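Our table has become the dumping ground, help

plarkmom75
Posts: 13

So our little round table is where everything lands. Fruit, packets, the kids' stuff, those foam sleeves the fruit comes in (why do I keep those??). I clear it every night and by 5 it's full again. Do you all use a basket or what?

Jokus
Get a tray. Whatever doesn't fit on the tray goes in the trash or back where it lives.

bisgaard_b
Disagree with Jokus, sorry. We had a tray for 2 years and it was just a smaller mess with handles. Put a nice tablecloth on and you'll feel bad about piling stuff on it.

Jokus
lol she'll have a messy tablecloth then

plarkmom75
Ha, I already have the cloth -- mint green with flowers, I love it, and nope, it doesn't stop anybody! Picture's from this afternoon. The bear is staying, he's got a heart on his bib and I'm weak.
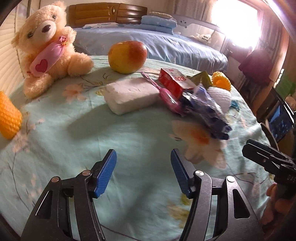

Re: Our table has become the dumping ground, help

Gunhild Lund
Keep the bear and the apple, toss the foam sleeves and the net. I'd give the small stuff one drawer -- clips, packets, all of it.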